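Kornetti anuncia edição integral de Lisesia para agosto

A editora Kornetti confirmou que vai publicar em agosto a edição integral de Lisesia, a série de fantasia marítima que Sándor Gulyás desenhou e Rokeya Abeysekara escreveu ao longo de nove números. O volume terá 257 páginas, capa dura e papel mate, e reúne pela primeira vez numa só encadernação todo o material saído em fascículos, incluindo as duas histórias curtas que só tinham aparecido em antologias.

A série esteve fora de catálogo durante bastante tempo. Os quatro primeiros números foram editados pela Plavon, que fechou a linha de banda desenhada antes de a história chegar a meio, e os restantes saíram em tiragens pequenas, vendidas quase só por assinatura e em feiras. Quem chegou mais tarde teve de procurar os exemplares em segunda mão, e o número seis, em particular, tornou-se difícil de encontrar.

Lisesia conta a história de uma cartógrafa que herda o ofício da tia e descobre que as ilhas mudam de lugar conforme são desenhadas. O primeiro arco passa-se quase todo no porto de Siriwardena, uma cidade construída sobre cascos de navios antigos, e foi esse cenário que chamou a atenção dos leitores na altura. A partir do quinto número a ação desloca-se para o mar alto e o tom fica mais sombrio – uma mudança que dividiu quem seguia a série.

Segundo a editora, as páginas foram digitalizadas de novo a partir dos originais de Gulyás, com exceção de um capítulo do terceiro número, cujas pranchas se perderam e que foi recuperado a partir das provas de impressão. As cores dos números um e dois foram refeitas. Na primeira edição, os azuis tinham saído muito mais escuros do que o desenhador pretendia, e as cenas noturnas eram difíceis de ler. A legendagem também é nova em todo o volume.

"Refiz sete vinhetas e deixei o resto como estava", disse Gulyás na nota que acompanha o anúncio. "Havia mãos que me incomodavam há anos." O desenhador acrescentou que não quis mexer no final, apesar de ter recebido muitas cartas sobre as duas últimas páginas.

Abeysekara escreveu um posfácio e reviu os diálogos do primeiro número, que considera demasiado explicativos. A argumentista disse ainda que retirou uma legenda inteira da página de abertura e que a cena funciona melhor em silêncio. O guião original dessa sequência aparece nos extras, ao lado dos estudos de personagem, de um mapa desdobrável e das nove capas em tamanho de página.

Além da edição normal, haverá uma versão numerada de 240 exemplares, com sobrecapa diferente e uma gravura assinada pelos dois autores. Desses, 115 ficam reservados para os antigos assinantes, que serão contactados por correio eletrónico e terão três semanas para confirmar a encomenda. Os exemplares que sobrarem passam para a venda geral, com limite de um por pessoa.

As lojas especializadas podem fazer pedidos a partir da próxima semana. A Kornetti pede às que tenham reservas antigas do número seis que avisem os clientes da mudança, uma vez que a reimpressão avulsa desse fascículo foi cancelada. Não está prevista, para já, uma versão digital.

O anúncio deixa também uma porta aberta a material novo. Abeysekara tem escrito um guião para uma história de um só volume, passada em Siriwardena muitos anos antes da série, com a tia da protagonista como personagem principal. Gulyás está a terminar outro trabalho e ainda não disse se será ele a desenhá-la. A editora afirma apenas que as conversas continuam.

Uma exposição com pranchas originais deverá acompanhar o lançamento, em local a anunciar. A lista inclui a página dupla da tempestade, do número sete, e a primeira versão da capa do número um, recusada na época pela Plavon e nunca publicada. 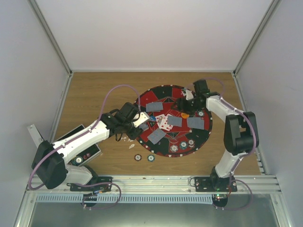

Outras notícias breves

O concurso de tiras para autores estreantes prolongou o prazo de entrega por duas semanas. Já foram recebidas 200 candidaturas, e cada autor pode enviar até três tiras, a cores ou a preto e branco. O regulamento mantém-se sem outras alterações.

Última atualização: 10 de maio de 2020

Contacto | © 2020 Todos os direitos reservados | Voltar ao topo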